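How to Set Up a Small-Parts Inventory with Bin Codes and a Spreadsheet

Applies to: workshops and stockrooms holding up to a few thousand individual parts. No dedicated inventory software is required. The procedure was written for the parts room at Catterall and has since been used without changes at the Nastau site.

Before you start

You need a spreadsheet program, a label printer or a fine permanent marker, and a scale that reads to a tenth of a gram. Close the stockroom to withdrawals while you count. A part taken out halfway through the count will produce an error that is hard to trace later.

Step 1. Define the location code

Every storage position gets one code. Use the form cabinet, shelf, column, slot, in that order, with hyphens between the fields. Cabinet is a letter. The other fields are two-digit numbers with a leading zero, so that the spreadsheet sorts them correctly as text. B-03-01-04 means cabinet B, third shelf, first column, fourth slot.

Number shelves from the top down and columns from left to right, as seen from the front. Do not encode the type of part in the location code. Parts move and codes do not.

Step 2. Assign part numbers

Keep the manufacturer's part number in its own field and issue an internal number as well. Internal numbers run in sequence and carry no meaning. The Catterall list opened at 268 because the earlier numbers had been used on an old card file, and there was no reason to reissue them. It closed at 541 after the first full count.

If two suppliers sell the same part under different numbers, use one internal number and two supplier rows. 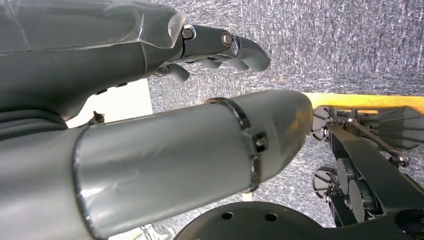
Step 3. Build the spreadsheet

Create one sheet named Parts and one named Moves. Parts holds one row per internal number with these columns:

Internal number
Description
Manufacturer number
Location code
Unit (each, foot, pack)
Quantity at last count
Reorder point

Moves holds one row per transaction: time, internal number, quantity in or out, initials. Enter withdrawals as negative numbers. Current stock is the quantity at last count plus the sum of the matching rows in Moves:

=F2+SUMIF(Moves!B:B,A2,Moves!C:C)

Put this formula in column H of Parts and lock the column. Staff should never type over a stock figure. Corrections go in Moves with the note "adj" after the initials.

Format column A as text on both sheets before entering anything. If you use the Rulero template, this is already set, but its reorder column is in a different position and the formula has to be shifted.

Step 4. Label the slots

Print the location code only. Descriptions on labels go out of date and then get trusted anyway. Set the code in a plain typeface, large enough to read at arm's length, and place it on the left side of each opening.
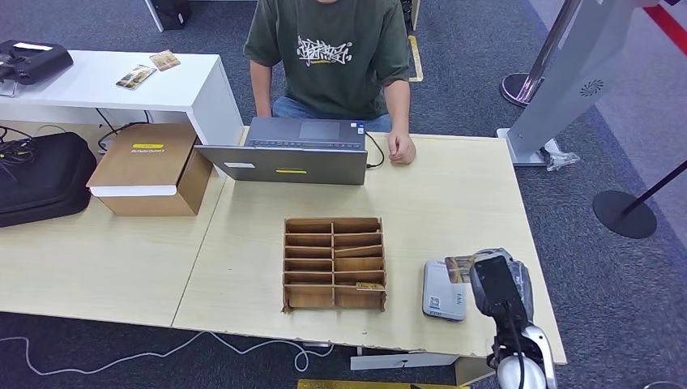 Divided storage takes more planning than single bins. Each compartment needs its own code, even when the whole unit is normally carried to the bench as one piece. A cardboard organizer with a central partition and narrow slots stacked on both sides is coded as two columns, left and right, with the slots numbered downward in each. Mark the front edge of the unit itself so that it goes back facing the same way — if it is reversed, the columns swap and every code in it is wrong. Corrugated dividers sag under dense parts, so keep screws and other heavy stock in steel drawers.

Step 5. Count

Count by location, in code order. Count small lots by hand. For lots of identical hardware too large to count, weigh a counted sample, divide to get the unit weight, and then weigh the lot. Subtract the container. Skomau bins have the empty weight molded into the base; check it against your own scale before relying on it.

Two people should count each cabinet independently. Where the results differ, recount that location only.

Step 6. Set reorder points

Multiply average weekly use by the supplier lead time in weeks, then add one week of use. With no usage history, enter 2 for anything that would stop work if it ran out and leave the rest blank until August or whenever three months of Moves data is available.

Use conditional formatting to shade any row where column H is at or below column G. Skip blank reorder points, or the sheet will read them as zero and shade every empty location.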